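Right, end of year robot thread, because I said in May I'd do one and it's now December 23, 2021 and I've run out of ways to dodge it. It's about handles. Get a tea.

**1/** For anyone new: I work on the motion side of Guto, our little planning and control stack. Rochelle Baptiste does perception. I do the bit where the arm has to go somewhere without embarrassing us both. All of this is in sim, the hardware people can relax.

**2/** The task sounds like nothing. There's a boxy cream appliance with a thin metal handle on it. Get the gripper to the handle, close, pull. My first planner treated it as one long move from start to grasp and I was very pleased with it for an entire afternoon.

**3/** Then I ran it 1000 times with the start pose jiggled a bit each time. It got a proper grip in 817 of them. Which sounds decent until you watch the other lot back to back and they're nearly all the same failure - one finger clips the handle on the way in, the whole arm leans on it, controller panics.

**4/** So I split it up. Go to a waypoint out in open space, fingers already apart, sort yourself out, and only then start the careful bit. Everyone who's done this for longer than me is nodding and sighing, I know, I know.
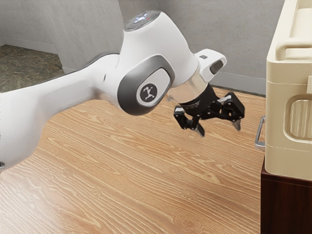 *Gripper open, nothing near it, gap still to cross. The dull safe part, my favourite part.*

**5/** What I got wrong for ages was where to put that waypoint. I had it as a fixed offset from the handle in the world frame. Fine until the appliance gets moved or turned, and then the offset can drop you inside a wall. It's now defined in the handle's own frame and checked for collisions before we commit. A tiny change! Took me two weeks to admit it was needed.

**6/** Perception side, with Rochelle's blessing: thin shiny handles are horrible. We fake the depth noise in sim so we don't fool ourselves, and on a slim metal bar the fake depth comes back full of holes. Her fix is to fit the big body first (lovely, large, boring surfaces) and use that to narrow down where the handle could possibly be. The handle estimate stopped hopping about pretty much overnight.

**7/** It still drifts a little as the arm gets closer, so we re-estimate on the way in and the planner gets a fresh target each time. I used to let it replan the whole path on every update. Do not do this. The elbow would change its mind halfway and swing round like it had heard its name called.

**8/** Now the last stretch isn't really planned at all. It's a straight-line servo in the handle frame, speed capped, joints told to stay near where they already are. If the target shifts by more than the tolerance it backs off to the waypoint and has another go.
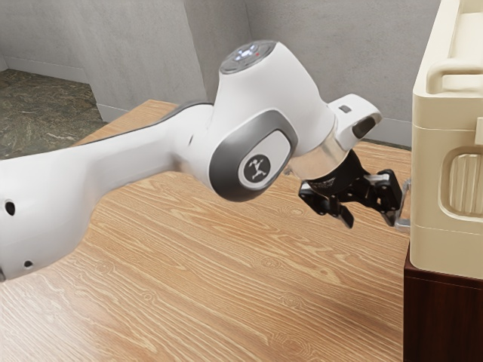
*Fingers just left of the handle, still short of touching it. This is the stretch the servo looks after.*

**9/** Gains! People always ask. I turned the sideways stiffness down for the final approach and kept it firm along the approach direction. If a finger brushes the bar it gives a bit instead of fighting. I'd had it the other way round since spring because of a sign error in a rotation and I would like that struck from the record.

**10/** Tooling, the least glamorous post and the one I'd have wanted to read a year ago. We log the planner state, the handle estimate and the joint targets on ONE clock. Before that I was lining up logs by eye in a spreadsheet. Gavton (our replay viewer, named after a bus stop) lets you scrub back to any moment and restart from it with different settings. Best thing we built all year and it's mostly Rochelle's.

**11/** Success rate on the new version is almost 90 per cent on the same jiggled starts. I wanted higher. Most of what's left is the arm starting folded up awkwardly and running out of wrist before it gets lined up, so the answer is probably picking a better elbow pose at the waypoint. January's problem.

**12/** Someone asked if we'll share the waypoint code. Yes, once I've taken out the comments where I'm rude about quaternions. The Clovo branch has the newest version but it's a mess, so wait for the Crenshaw one.

**13/** Oh and if you've got a neat way of scoring elbow poses that isn't "sample loads and hope", please shout. My replies are open and I've got mince pies and no plans.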